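Workshop notes: looking after the hand-held gripper

A few people have asked why the cloth-folding bench was closed for part of last week, so this item goes through what was done to it. The short answer is that the gripper pads had gone out of line and the whole tool had to be set up again from the base plate. The longer answer may save some time for anyone who takes over the bench in September.

The tool is the one we call Birora. It has two curved fingers, each with a ridged pad on the inner side, and it is carried by hand while the wide-angle camera records what lies between the fingers. Cloth is hard on it. A cup or a box pushes back evenly, but a T-shirt bunches up on one side and drags the finger sideways, and after enough of that the bracket screws begin to back out. Chaiwat Thepsuriya spotted the trouble when he went through 137 recordings from the Navutmont job and found that the left finger was closing later than the right in 14 of them. He took the tool out of use the same afternoon.

Both brackets came off and the threads were cleaned. The old pads had worn smooth near the tips, so they were replaced as a pair. We did try replacing a single pad in the spring and the grip was uneven from the first day, so please don't do that again even if only one looks bad. The screws went back in with a small drop of thread lock and were left overnight before anyone closed the fingers on anything.

After that came the camera. The two fingers should sit at the same height on either side of the picture, with the base plate level along the bottom. If the plate slopes, loosen the mount and turn it by hand until it is level, then tighten it again. Do not correct it in the software. Pumel, who process the recordings for us, would then be working from a different set of values to the ones we gave them, and it takes days to find out why nothing matches.
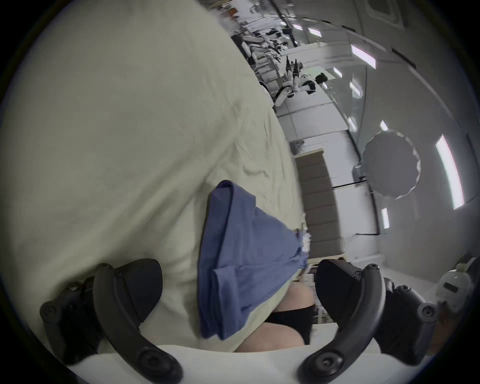
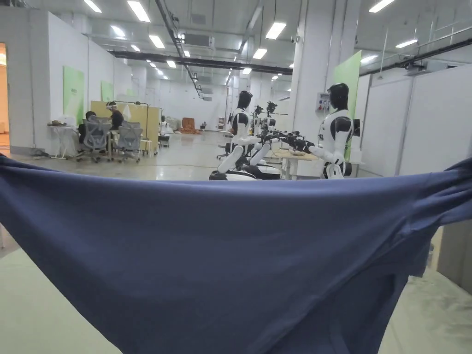 Cloth work, from the gripper camera and at head height.

The garments need some looking after too. Thin cotton slides out of new pads until the surface has been used a little, so start with towels or something heavier and leave the shirts until later in the session. Shake out any lint between batches. It collects in the ridges of the pads and after a while they behave as if they were worn, which has led to at least one good pair being thrown away.

The check at the start of each session is now written on the card in the drawer. Close the fingers on the plastic gauge, open them, and do it again with the gauge turned round. If there is a gap at either tip, stop and tell Chaiwat - a loose screw found at that stage is a short job. Wipe the lens with the dry cloth only.

The spare pads are in the Kleinschmidt box on the second shelf, part number 398. There are 2 pairs left and more are on order. If you use a pair, write it on the lid with your initials so that the order can be brought forward if need be.

The bench is open again and bookings are back to normal. The older recordings with the late finger have been kept in a separate folder and should not be mixed in with the new ones.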